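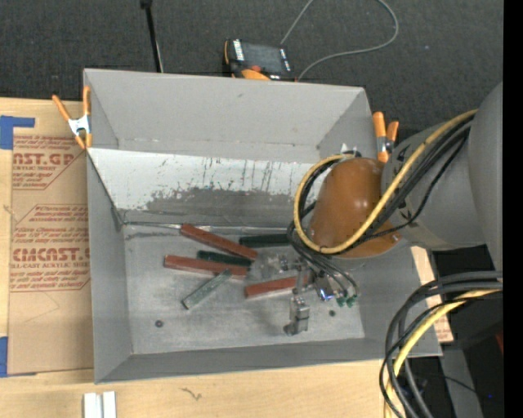
Brusside Parts Bins – Frequently Asked Questions

Can I keep different colors in one bin?
Yes. Red and green bars can share an open bin if you sort them before use. For long-term storage, keep one color per bin.

Are scratches a problem?
No. Gray floors scuff with use. Replace a bin when the wall cracks or the rim bends.

How do I clean it?
Empty it, wipe it with a damp cloth and let it air dry for 30 minutes. Check for stray screws first – they mark the floor.

Will it scratch my table?
It can. Put a felt mat under it on wooden tops.

How long is delivery?
Orders placed by Wednesday noon ship the same week. We send up to 23 bins per pallet.

Comments (2)

keltfan: Does the felt mat come with it?

Brusside: No, it's sold separately.

Related
Gralo felt mats
Labeling open bins
Keltusus shelf guide

Contact us | © Brusside | Back to top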